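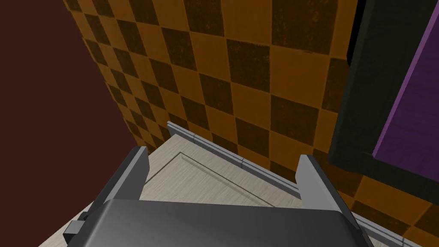 The shot clock belongs in under-16 basketball

Opinion, by Kiri Pomare

The Roltstead and District Basketball Association will decide in January whether to bring the shot clock into its under-16 competition. The proposal has been before member clubs for two seasons. It deserves to pass, and the objections raised against it, though sincerely held, do not justify a further year of delay.

Under the present rules a team with the lead may hold the ball for as long as it can avoid a turnover. In the girls' semi-final between Dalleo and Mitorholm, the side in front made 13 passes on one possession without a player looking at the basket. The coaches were within their rights. Their players had been told to protect a lead and they did so with discipline. The spectators, and most of the ten players on the court, learned very little from it.

A clock changes what is taught at training. Guards must read a defence early and bring the ball into play with some purpose. Defenders are rewarded for a full effort because they know that the effort has an end. Players who move up to the representative program at present meet the clock for the first time at 16 – an age when they are also adjusting to stronger opponents and longer travel. Arnar Briem, who has coached the Mitorholm juniors for nine seasons, wrote in his submission that his new representative players spend their first month "watching the wall instead of the game". Earlier exposure would ease that burden.

The strongest objection concerns officials. Smaller clubs already struggle to fill the score bench, and a shot clock operator is a further position requiring some skill. Lærke Hjaltested of the Dalleo club has argued that a poorly run clock is worse than none, and she is correct. An operator who resets too soon can decide a close match. The answer is proper training before the season opens, with a short course offered at each venue and a modest payment of $13 a game to accredited operators under the age of 18. Several clubs already pay junior referees on a similar footing.

Cost has also been raised. Of the 72 teams in the competition, most play at venues where clocks are already fitted for senior matches. The remaining courts could share portable units, bought from the association's equipment reserve. Families should not be asked to meet the expense through higher registration fees.

There is a fair case for a gentler beginning. A 30-second clock in the top division only, reviewed at the end of the season, would allow the lower divisions to prepare. Clubs that favour the change should accept that compromise if it is offered.

Delegates have until the end of the month to lodge their final comments.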